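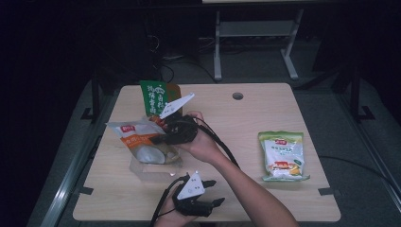

Eine Leserin möchte wissen, ob es stimmt, dass man sich das Einpacken von Knabberzeug künftig sparen kann: Man mache es ein paar Stunden lang mit zwei Handgreifern vor, und danach könne es der Roboter. So habe sie es jedenfalls über das Verfahren Zider gelesen.

Kurz gesagt: Ich würde die Tüten vorerst weiter selbst einpacken. Wer trotzdem in der Werkstatt oder am Küchentisch mit solchen Greifern üben will, findet weiter unten, was sich bei mir bewährt hat und was nicht.

Was hinter der Zahl steckt

Im Bericht zu Zider steht, aus 279 Vorführungen sei ein Programm entstanden, das Snacktüten in einen Plastikbeutel legt. Von 60 Versuchen seien nur 12 misslungen. Das klingt ordentlich. Man muss aber bis zum Anhang blättern, um zu erfahren, dass alle Versuche am selben Tisch liefen und die Tüten vorher so hingelegt wurden, wie sie auch beim Vormachen lagen. Ob ein anderer Tisch oder eine zerknitterte Tüte das Ergebnis kippt, wurde offenbar nicht geprüft. Außerdem galt ein Versuch als gelungen, sobald die Ware im Beutel war. Ob die Chips noch ganz waren, stand nicht zur Debatte. Wer einmal eine Packung mit Metallbacken angefasst hat, fragt das als Erstes.

Sutherland hat eine Nachprüfung angekündigt, zuerst für November. Gesehen habe ich davon bislang nichts.

Tipps für den Übungstisch

Den Beutel immer zuerst öffnen und mit einem Greifer am oberen Rand halten, dann erst nach der Ware greifen. Weiche Folie sackt sofort in sich zusammen, wenn man sie loslässt. Eine flache Kunststoffschale darunter hilft ein wenig, mehr nicht.

Eine helle Tischplatte ohne starkes Muster nehmen. Durchsichtige Folie ist auch darauf schlecht zu erkennen, auf dunklem Grund mit Lampenreflexen war sie auf meinen Aufnahmen fast weg.

Kabel am Unterarm entlangführen und nach unten vom Tisch weglaufen lassen. Liegt das Kabel quer über der Platte, schiebt man damit früher oder später eine Packung weg, und die Vorführung ist unbrauchbar.

Die Markerplatten oben auf den Greifern dürfen nicht verdeckt sein. Ich ertappe mich ständig dabei, das Handgelenk so zu drehen, dass die Außenkamera nur noch die Kante sieht. Lieber den Stuhl wegstellen und im Stehen arbeiten.

Tüten in verschiedenen Größen und Farben hinlegen, mal stehend, mal flach. Das kostet Zeit und macht die Quote schlechter. Genau deshalb traue ich Berichten wenig, in denen es fehlt.

Misslungene Durchgänge aufheben! Im Zider-Bericht heißt es lapidar, »unsaubere« Vorführungen seien entfernt worden. Wie viele es waren, steht nirgends. Ich lege für jeden Fehlgriff eine Zeile im Heft an: welche Packung, welche Hand, was passiert ist.

Langsam schließen. Aluminiumbedampfte Folie rutscht, und man drückt unwillkürlich fester zu, als man es mit den Fingern täte. Die Finger merken, wann ein Keks bricht, der Greifer gibt davon kaum etwas zurück.

Pausen machen. Nach einer Stunde mit zwei Greifern werden die Bewegungen schlampig, und diese Schlamperei landet mit in den Daten.

Lohnt sich das Zubehör?

Loder verkauft Gummiauflagen für die Backen, Otier einen Satz aus 6 Übungspackungen mit angeblich »realistischem« Inhalt. Die Auflagen haften besser als die nackten Backen, lösen sich aber an den Ecken. Etwas doppelseitiges Klebeband hat es bei mir auch getan. Die Übungspackungen kann man sich schenken – sie sind viel zu steif, und eine echte Tüte aus dem Supermarkt lässt sich hinterher wenigstens essen.

Nachtrag, 6. Juni 2019: Auf meine Frage, ob der Tisch zwischen Vormachen und Test verschoben wurde, kam von der Zider-Gruppe die Antwort, man habe ihn »im Wesentlichen« stehen lassen. Ich habe nachgefragt, was das in Zentimetern heißt. Wer das Verfahren selbst an einem zweiten Tisch ausprobiert hat, schreibt mir bitte, auch und gerade wenn es nicht geklappt hat. Bitte dazuschreiben, welche Packungen benutzt wurden und was als Erfolg gezählt hat.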